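December 2018

Socks again. I had meant to spend the evening on the Christmas cards, of which I have written 3 and posted none, but the sock question has been hanging over this house since May and I decided to have it out on the white tables where there is decent light. The pink basket was going to be for finished pairs. I had high hopes for the pink basket.

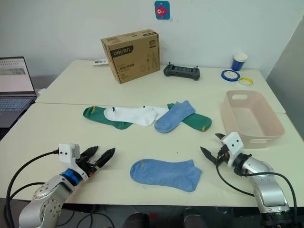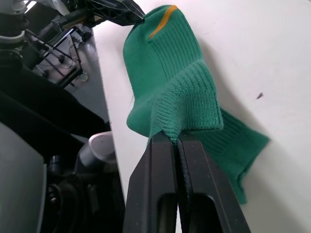

Ruairí Geraghty holds that pairing socks is a waste of a life and that a grown adult should buy one color, in bulk, and throw out everything else. He did it himself years ago, all gray, and he says he has not thought about his feet since. I told him that sounded bleak. He said bleak was standing over a table at nine at night comparing heels.

He has a point about the heels. But I like the green ones. They're thick and ribbed, with that bit of yellow, and they are the only socks I own that anyone has ever complimented (Noreen, at the dentist's, and she may have been making conversation). The light blue ones are another matter. They are ankle socks and they have no ambition. I put one on its own up front and went looking for the other in the heap, where it was lying on top of the white one as if it had won something.

The white one has no partner at all. I know this because I have been through the drawer, the bag behind the drawer, the legs of two pairs of pajamas and the rubber seal of the Vurnska, where I found a hair clip and a button. Daithí says to give it until the new year. Daithí has a shoebox of single socks going back to his first apartment, so I don't take his advice on this.

Folding is the other argument. My mother rolled them into a ball with the cuff turned over the lot, and I did the same until Tomás told me it ruins the elastic. Now I lay them flat, toe to toe, and fold once. They come undone the minute the drawer opens. The elastic is in wonderful shape.

I also tried the little plastic clips that Kevin swears by, 9 to a card, which you are supposed to put on when the socks come off and leave on through the wash. I used them for a week. I now own a number of unmatched clips.

Anyway, the white one goes back in the drawer for now. I told Ruairí I would think about gray. I won't. Cards tomorrow, and I need stamps, and the good pen is missing as well.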